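January, block bench, Rudport

Good afternoon on the slot fit! The yellow base is my favorite piece in the set so far. With the green and blue bars laid across both slots I can compare them side by side, and the gap between them is easy to judge by eye.

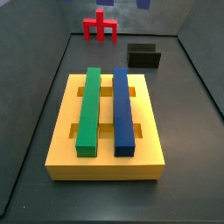 Next I want to try the bars down in the slots, one at a time (4 tries each, both ways around). The red three-legged piece gets its turn after that, and I can't wait. Ask Dierckx for another yellow base.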